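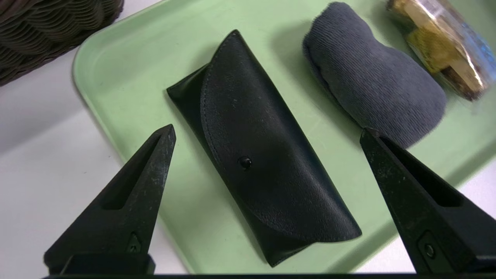 M. Olszewski

Figure 1. Glasses case, black leather or leatherette, on a pale green plastic tray.

3. How found items are named in the registers

3.1 Sources

The analysis in this section draws on the lost property registers of two bus depots, Drurberg and Nescombe. Both registers were kept on paper until the depots moved to the Savorine booking system, and both have gaps. At Drurberg the volume for the winter before the change is missing and was not replaced. At Nescombe the register was kept in duplicate, but the second copy was made at the end of each week and often leaves out words that appear in the first. Where the two copies disagree we have used the first.

From the surviving volumes we took a sample of 2000 entries. An entry is one line in the register, even when the line covers more than one object. "Bag with shoes and purse" is therefore a single entry. Entries that could not be read were passed over and the next legible line was taken. The last entry in the sample is dated May 14, 2019.

3.2 The naming problem

Clerks at both depots wrote down what they saw in their own words. There was no fixed list of terms. A printed card with 12 headings hung in the Drurberg office, but few of the headings occur in the register in the form given on the card, and several clerks seem to have worked without looking at it. The heading "Optical", for instance, is never used as an entry. Clerks wrote "glasses", "specs", "reading glasses", "glasses in case" or "case".

The last of these causes the most trouble. "Case" by itself may mean a suitcase, a pencil case, a phone case or a case for glasses (Figure 1). In some entries the shelf number settles the matter, as large items were kept on the floor shelves and small ones in trays. In others the colour or material helps: "case, blk leather" on a tray shelf is unlikely to be luggage, though it may still be a case for a phone or a small camera. We coded such entries as "small case, unspecified" and did not try to divide them further.

A related difficulty concerns containers and their contents. A passenger who telephones about lost glasses will usually say "glasses", whether or not they were in a case. The clerk who booked the item in may have written only "case", either through not opening it or through finding nothing inside. A search of the register for "glasses" would miss the entry in both situations. The same holds for purses and keys in coat pockets, and for umbrellas rolled up inside shopping bags.

3.3 Coding

We coded each entry on 2 levels. The first level records the words of the clerk without change, including abbreviations and spelling. The second gives a standard term chosen by us. There are 9 standard terms for clothing and a longer list for everything else, given in the appendix. Keeping the two levels apart makes it possible to study the habits of the clerks separately from the kinds of object that were left behind.

Gloves, scarves and hats were simple to code. Most entries name the object and its colour and nothing more. Fabric items that were not clothing proved harder, as "cloth" was used for tea towels, dusters, blankets and, in one Nescombe volume, for anything soft that the clerk did not recognise. Electrical goods were described in the greatest detail, often with the make and any damage, which may reflect the higher number of disputed claims for such items.

3.4 Differences between the depots

The Nescombe entries are shorter. Many consist of a single noun. Drurberg clerks added a colour in most cases and the route number in nearly all. This does not appear to be a matter of training, as neither depot gave any for this work. The Drurberg register had a wider description column and a separate column for the route, while the Nescombe form put both into one narrow box. When Nescombe ran out of its own forms one March and borrowed a supply from Drurberg, the entries for those weeks became longer, and they went back to single nouns once the usual forms arrived.

The effect of this on returns is taken up in section 4. It should be noted that a short entry was still sufficient where the passenger came to the counter in person and could look through the shelves with the clerk.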